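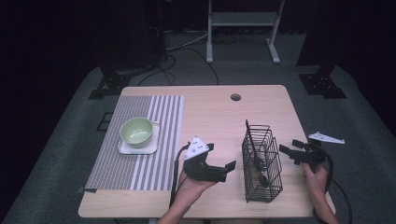
3.2 Collecting demonstrations by hand

Demonstrations were recorded without a robot arm. The operator held one gripper in each hand and carried out the table-setting task directly, in the same posture in which it would be done with bare hands. Each gripper has two fingers, and a triangular plate printed with dots serves as its tracking marker. The pose of the plate is taken as the pose of the tool after a fixed offset is applied. We chose this setup over the remote-control station used in our earlier work on Tonex, where operators had trouble judging the height of the fingers above thin objects.

The workspace is a single table with a striped placemat, a small plate, a bowl and a black wire basket holding a long-handled utensil. The task is to take the utensil out of the basket by its handle and lay it on the placemat beside the plate. The gripper in the other hand may steady the basket or stay idle; operators were told to do whichever came naturally. Start positions of the basket were varied between trials, and the placemat was left where it was.

Two views are used in training. The head view covers the table and both tools. The tool view moves with the gripper and always contains the two fingers, so that the distance between them can be read from the picture as well as from the encoder (Figure 2). The head view is used to decide which object to approach, and the tool view governs the last part of the reach.

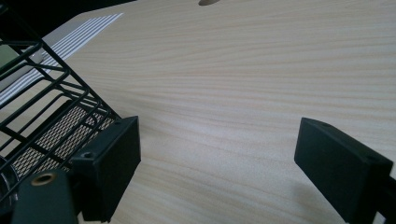 Figure 2. View from the tool camera with the fingers open and nothing held. Part of the wire basket is at left.

The tool view raised one difficulty. When the gripper is near the basket, the wires cover a large part of the view on that side, and objects behind them are seen only in pieces. A model trained on the tool view alone tended to treat the crossing wires as graspable edges. Adding the head view reduced this error but did not remove it. Masking the basket was tried and dropped, as the mask also hid the handle in the final approach.

In total, 331 demonstrations were kept for training. A further 17 were rejected on review, most of them for loss of marker tracking while a wrist was turned. Trials in which a marker plate came off its mount were stopped and repeated after the plate had been refitted and the offset measured again. The cables were left free on the operator's side of the table; fixing them to the forearm was found to limit wrist rotation.

Timestamps from the two views were aligned to the encoder signal by linear interpolation. Finger width was stored as a continuous value and was not reduced to an open or closed state. S. Strachan recorded the demonstrations and A. Damgaard reviewed them, using the Traria annotation tool. Rejected trials are included in the release with a flag, and their review notes are given in Appendix B.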